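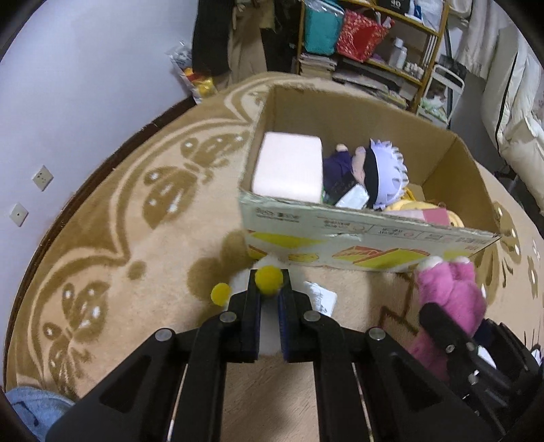
Im Februar öffnete das Zentrum Skemmont seine Arbeitsräume am Standort Ilby für Besucherinnen und Besucher aus Fachöffentlichkeit, Schulen und Nachbarschaft. Den größten Zuspruch fand die Vorführung zum Greifen weicher Gegenstände, die das Projekt Berwood in der Wohnumgebung im Erdgeschoss ausrichtete. Gearbeitet wurde dort auf einer gemusterten Plüschunterlage neben einem offenen Karton. Ein Greifer fasst ein weißes, flauschiges Plüschteil, ein zweiter hält ein leuchtend rosafarbenes Plüschspielzeug. Im Karton liegt eine Puppe in dunkelvioletter Kleidung. Die Aufgabe lautete für alle Gruppen gleich: Spielsachen einzeln aufnehmen, in den Karton legen und wieder herausnehmen.

Zur Veranstaltung
Die Leitung des Tages lag bei Caoimhe Moriarty, die fachliche Betreuung der Vorführungen bei Caradog James. Insgesamt wurden 106 Gäste begrüßt. Das Programm umfasste fünf Stationen, die in kleinen Gruppen und in frei wählbarer Reihenfolge besucht werden konnten. Die Begrüßung fand um 10 Uhr im Vortragsraum statt, die letzte Führung endete um 16.30 Uhr.

Station 1: Greifen weicher Gegenstände
Die Station befasste sich mit Gegenständen, deren Form sich unter Druck verändert. Bei Plüsch lässt sich der Kontaktpunkt schwer bestimmen, weil der Flor nachgibt, bevor die Backen den eigentlichen Körper erreichen. Im Bild ist zu erkennen, dass die Innenseiten der Backen mit dunkelblauen Polstern belegt sind. Das Team erläuterte den Gästen, nach welchen Gesichtspunkten Öffnungsweite und Anpressdruck gewählt werden und warum eine zu fest zugreifende Hand bei weichem Material oft schlechter hält als eine mäßig geschlossene.
Wer wollte, durfte die Greifer selbst führen. Im Laufe des Tages wurden 54 Durchgänge von Gästen abgeschlossen. Als anspruchsvoll erwiesen sich vor allem kleine, runde Teile sowie Gegenstände, die dicht an der Kartonwand lagen.

Station 2: Auswertung
Im Nebenraum wurde gezeigt, wie ein aufgezeichneter Durchgang in einzelne Abschnitte zerlegt wird: Annäherung, Kontakt, Anheben, Ablegen. Die Gäste konnten die Abschnittsgrenzen an einem Bildschirm selbst setzen und mit der Einteilung des Teams vergleichen. Abweichungen traten meist beim Übergang vom Kontakt zum Anheben auf. Für die Einteilung gilt im Projekt seit dem vergangenen Jahr eine schriftliche Richtlinie, die an der Station auslag.

Station 3: Gegenstandssammlung
Die Sammlung des Standorts enthält derzeit 149 Haushalts- und Spielgegenstände. Jeder Gegenstand ist mit Gewicht, Abmessungen und einer Angabe zur Verformbarkeit erfasst. Mehrere Besuchergruppen erkundigten sich nach der Auswahl. Aufgenommen wird, was in Wohnungen häufig vorkommt und sich in einer der bestehenden Aufgaben einsetzen lässt. Vorschläge können weiterhin über das Sekretariat eingereicht werden.

Station 4: Werkstatt
In der Werkstatt lagen Gelenkteile und Backen in verschiedenen Bearbeitungsstufen aus. Das Personal beantwortete Fragen zur Lagerung der Drehpunkte, zum Verschleiß der Polster und zu den Wartungsabständen. Die Maschinen blieben während der Führungen aus Sicherheitsgründen abgeschaltet.

Station 5: Gesprächsrunde
Zum Abschluss der Rundgänge stand Caradog James im Meredith-Saal für Fragen zur Verfügung. Gesprochen wurde über die Grenzen der gezeigten Verfahren, über den Umgang mit Aufnahmen aus Wohnräumen und über die Frage, in welchem Umfang Ergebnisse von einer Umgebung auf eine andere übertragbar sind. Zu den Aufnahmen aus Wohnräumen verwies er auf die Datenschutzordnung des Zentrums, die in der jeweils gültigen Fassung am Empfang eingesehen werden kann.

Rückmeldungen
Die ausgefüllten Rückmeldebogen werden zurzeit ausgewertet. Mehrfach gewünscht wurden längere Zeiten an Station 1 und eine eigene Führung für Schulklassen. Beide Anregungen werden bei der Planung der nächsten Veranstaltung geprüft. Kritisch vermerkt wurde die Beschilderung zwischen Werkstatt und Meredith-Saal, die bis dahin überarbeitet werden soll.

Hinweise für Gruppen
Schulen und Vereine können außerhalb der offenen Tage einen Besuch in Ilby vereinbaren. Die Anmeldung erfolgt schriftlich unter Angabe der Gruppengröße, der Altersstufe und des gewünschten Schwerpunkts. Für das eigenständige Führen der Greifer ist bei Minderjährigen eine Einverständniserklärung der Erziehungsberechtigten vorzulegen. Das Formular ist beim Sekretariat erhältlich. Die Wohnumgebung ist stufenlos zugänglich, die Werkstatt nur über eine Treppe.

Nutzung der Bilder
Die Veröffentlichung von Bildmaterial dieser Seite ist nach vorheriger Zustimmung des Zentrums und mit dem Nachweis „Zentrum Skemmont, Projekt Berwood“ gestattet. Anfragen richten Sie bitte an die Stelle für Öffentlichkeitsarbeit, zu Händen von Caoimhe Moriarty.

Zurück zur Übersicht der Veranstaltungen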